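Print this release | E-mail this release

January 17, 2025
By Róisín Scanlon

TRUVOW OPENS A LITTER-PICK LENDING SHELF, AND YOU'RE ALL INVITED TO EMPTY IT

I get to write the press releases at Truvow, and most of them are pretty dry (you may remember last fall's update to our returns policy, or you may have wisely skipped it). So I'm very happy to be writing this one! Starting this month, anyone who lives or works near our office on Fahy Street can walk in and borrow everything they need for a neighborhood litter pick, free of charge, for up to 7 days.

We're calling it the Curico Shelf, after the creek that runs behind the building. If you've walked the Curico path lately you know what it looks like after the leaves come down. All the stuff that was hiding in the brambles is suddenly right there: cups, chip bags, one very old lawn chair that I've been meaning to drag out since summer. A bunch of us started going out at lunch with bags from the supply closet, and people kept stopping to ask if they could have one too. That was pretty much the whole planning process.

A kit has gloves in two sizes, a long-handled picker, a hoop to hold your bag open, a bright vest, and a roll of heavy black bags. You sign the sheet at the front desk, take your kit, and bring back whatever you didn't use up. We don't ask for a deposit or a card number, just a first name and a phone number in case somebody else is waiting.

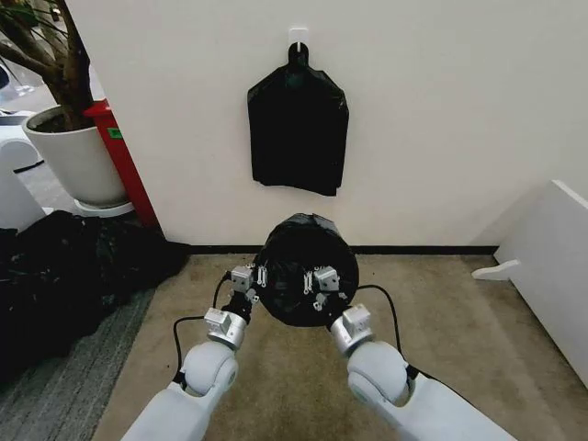
Do I have to live in town to borrow a kit?

Anyone who lives, works, or goes to school within walking distance of the creek is welcome, and if you're coming from farther off for a day of picking, call ahead and we'll set one aside for you.

We ran a quiet little trial before the holidays, mostly with neighbors and one scout troop, and between them they filled 139 bags. I had guessed 50, and I thought I was being generous! The troop found a whole stretch under the footbridge that the rest of us had been walking right over, and they went back twice on their own to finish it. One neighbor did her entire block before breakfast and returned the kit with the gloves washed and folded, which made the rest of us look a bit lazy.

The trial also taught us what to change. The first gloves were too big for kids, so now there's a small size. The thin bags we started with tore on twigs, and once a bag splits halfway up a creek bank you've got your litter pick to do all over again. The heavier ones cost us more but I'd much rather buy a good bag once. And several people told us they never knew what to do with a full bag at the end, so the city pickup schedule is now printed on a card in every kit, along with the number to call for tires, paint, and anything else you shouldn't be lifting.

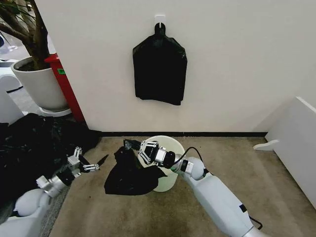

Please leave needles, car batteries, and unlabeled jugs where they are and call that number. Take a picture of the spot if you can, or tell the dispatcher which bench or bridge is closest. The benches along the path are numbered on the back, low down on the left, and it took me two years to notice.

Our bags and gloves are coming from Flustix, the hardware store over by the post office, where they've given us a price I promised not to print. They've also offered to sharpen or fix any picker that comes back bent, so if you sit on yours (I did), just hand it over and no hard feelings.

We have 10 kits to start with. If they all go out and stay out, we'll add more in the spring, and I'd love to have that problem. Groups can reserve up to half of them at once, so schools, clubs, and book groups with strong opinions about the creek should get in touch early.
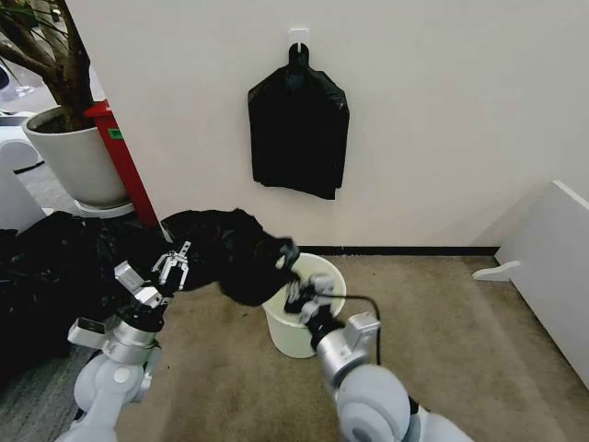 Our first group pick is planned for later in January, weather permitting, starting from the Fahy Street door and going as far as the footbridge. We'll have coffee, cocoa, and nearly enough mugs, so bring your own if you're fussy about it. Wear boots you don't love. Kids are welcome with a grown-up, and dogs are welcome on a leash, though mine is staying home because she thinks litter is lunch.

If you'd like to come, write to me at the front desk or stop in and put your name on the sheet. Reporters are welcome too, and I'll happily talk your ear off, but I'm going to hand you a picker first.

Contact: Róisín Scanlon, Truvow, Fahy Street front desk | © 2025 Truvow. All rights reserved. | Back to top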